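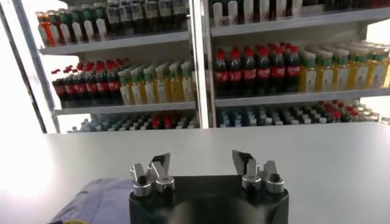 Voto Pitching Screen: Six Months in the Backyard

I help coach a youth baseball team, and after my old screen rusted through at the corners I went back and forth for weeks between the Munro and the Voto. The Munro is the one every school around us seems to own, and it's a fine screen, but it runs $425 before shipping. The Voto was $233 at checkout, so you can guess which way I went!

Setup took me nearly 40 minutes (my own fault, I had the legs on backward), and after that it stood up straight and stayed put. The net is a heavy knotted kind from Taltex, and so far it has taken line drives from some pretty strong thirteen-year-olds without a single torn loop. I do wish the padding along the top bar were thicker. 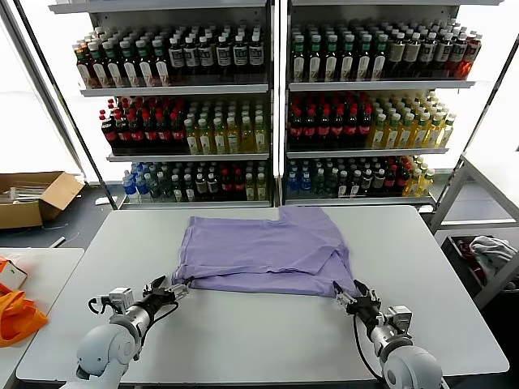

Lavender T-shirt, partly folded.

Moving it is the weak spot. The wheels are small and they dig into wet grass, so in April I ended up dragging it more than rolling it. A friend put Pesix wheels on his and says it glides now, and I may do the same before fall ball.

Would I buy it again? For a backyard or a small team, yes, and happily. If you're running batting practice every afternoon with high school hitters, I'd save up for the Munro.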